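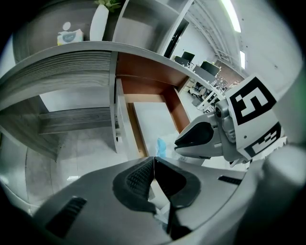 Do the two units have to be bought together, or can a lab start with one? A buyer at Boyer asked us this before placing an order, and the same question comes in most weeks. They can be bought singly. The left and right units use the same body and the same drive parts. What differs is the marker set on the cube and the side code stored in the unit, and both can be changed later with the conversion pack.

Gririer hand-held gripper, pair
Made by Rirken
Page revised February 7, 2018

Overview

Gririer is a hand-held gripper for recording manipulation tasks without a robot present. The operator holds one unit in each hand and does the work with the gripper fingers. The unit records a wrist-level view, the finger opening and a time stamp. Position and orientation come from the marker cube, which is read by a separate camera worn or mounted by the user. The recordings are then converted to end-effector paths for a two-arm cell fitted with matching fingers.

The product is sold to labs and integrators that already have an arm and need more task data than they can get by driving it remotely. It is not a control device. Nothing on the unit sends live commands to a robot, and we do not support that use.

Body and fingers

The housing is gray plastic with vent slots. Keep the slots clear during use. Covering them with tape or a glove cuff will raise the board temperature and the unit will stop recording when its limit is reached. Recording does not restart by itself after a thermal stop.

The fingers are black and carry textured pads at the tips. Full opening is 100 mm, measured pad to pad. The pads are a wear part and should be changed when the texture is no longer even across the face. A worn pad still grips, but the recorded opening at contact will drift from the value the robot sees, and the error is carried into every path made from that session.

Pads are held by a screw from the rear. Do not glue them.

Marker cube

The cube is white with black square markers printed on the faces. It mounts above the body on a short joint with a round pivot. The pivot is set at the factory and sealed with paint. If the seal is broken, the offset between cube and fingertips has to be measured again before the data can be used. The procedure is in the manual and needs the flat calibration board, sold separately.

Each cube has its own marker numbers. Two pairs with the same numbers must not be used in view of the same camera. Order the second pair with the alternate set if both will run in one room.

Clean the faces with a dry cloth. Solvent will lift the black. A scratched marker will often still be read, with a larger error at shallow angles, and the software does not warn about this at present.

Workspace

No special room is needed. The pair will work in an ordinary office with shelves, desks and ceiling lights. What matters is that the cubes stay in view and that the marker faces are free of strong glare. Glossy floors and long light fixtures can both put a bright patch across a face when the hand is turned. Move the work or the lamp before lowering the exposure.

Low work is supported, including work under tables and inside the lower part of cabinets. The tabletop will hide the cubes from a fixed overhead camera in this position, so use a head-level camera for these tasks. When both cubes are lost at once, the software fills the gap from the motion sensor in the unit for a short time and then marks the segment as bad. Segments marked bad are kept in the raw file and left out of the export.
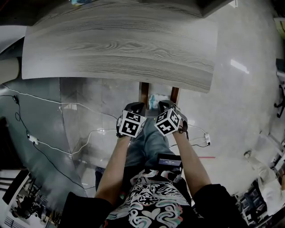
Seated operators will tire sooner than the data sheet suggests, according to one comment left on this page, and the weight ought to be given per hand with the cube fitted. We have changed the table to do that. Each unit weighs 628 g with the cube, pads and battery in place. The earlier figure was for the bare body.

On fatigue in general we agree with the comment. Work with the arms held forward is harder than work over a bench, and recordings made late in a long session show more hand shake and more early releases. We suggest planning low tasks first and bench tasks after. Rest the elbows on the thighs where the task allows it.

Cords and floor

The units run on battery or on the supplied cord, which is 2 m long. The cord is enough for a seated operator beside a power strip and is short for anyone who walks during the task. Do not join cords. Leave a loop of slack at the hand so that the plug does not take the load when the wrist turns.

Lay supply cables flat and away from the chair casters. A cable pulled during a take will usually show in the data as a step in one hand only, and these takes are not worth repairing.

Battery life is some 80 minutes of recording with a new cell. The charge light shows state while charging and is off during use.

Software

Recordings are read with Imton, our desktop program, included in the price. Imton lines up both hands on one clock, lists lost segments and exports paths as plain text tables or in the format of the arm controller. Supported controllers are listed in the release notes. If yours is missing, the text tables can be mapped by hand, and the axis order is documented.

Known limits in the current release:

Files from a left unit and a right unit must come from the same firmware version. Imton will open a mixed pair and will show no error, but the clocks may not match.

Import is slow on network drives. Copy the files to a local disk first.

The preview shows finger opening as a bar. The bar is filtered and should not be used to judge contact timing. Use the exported table.

Renaming a session in the file manager breaks the link to its calibration. Rename it inside Imton.

In the pair package

Left unit and right unit with cubes fitted
Wrist cord for each unit
Power cord for each unit
Battery for each unit, with charger
Spare pads, one set
Imton license for one computer
Printed manual

Not included: head camera or camera mount, calibration board, storage case, robot-side fingers.

The robot-side fingers deserve a note. Paths recorded with Gririer assume a finger of the same length and the same pad on the arm. Buyers sometimes plan to keep their own fingers and correct in software. This can be done for simple picks. For tasks where the side of the finger touches the object — pulling a drawer, pushing a bag aside, holding a flap open — the shapes need to match, and we recommend ordering the robot-side set at the same time.

Setup

Charge both batteries fully before first use. Put on the wrist cord before picking up the unit. Switch on both units, then start the head camera, then press record on either hand. Hold both cubes in view, open and close the fingers fully, and wait for the tone. This first movement is used to set the zero point, and a take without it cannot be exported.

Check the first take of the day in Imton before recording more. Look at the lost segment list and at the closed position of each finger. If the closed position is off zero, remove the pads, clean the seat and fit them again.

Service

The warranty covers the body, drive parts and board. Pads, cubes and cords are excluded. A unit that has been dropped should be sent in even if it records normally. The usual damage is a shifted pivot, and the shift is often too small to see.

Units received for calibration are returned with a printed sheet giving the new offset. Enter the values in Imton before the next session. Old recordings keep the old offset and should not be converted again with the new one.

The next firmware release is planned for June and will add a warning for mixed versions. Owners of the current pair can install it from Imton over the power cord.

Orders and quotes

Write to Rirken with the controller model, the number of operators and whether more than one pair will be used in the same room. Quotes list the pair, single units, the conversion pack and robot-side fingers as separate lines. Shipping is added after the address is known.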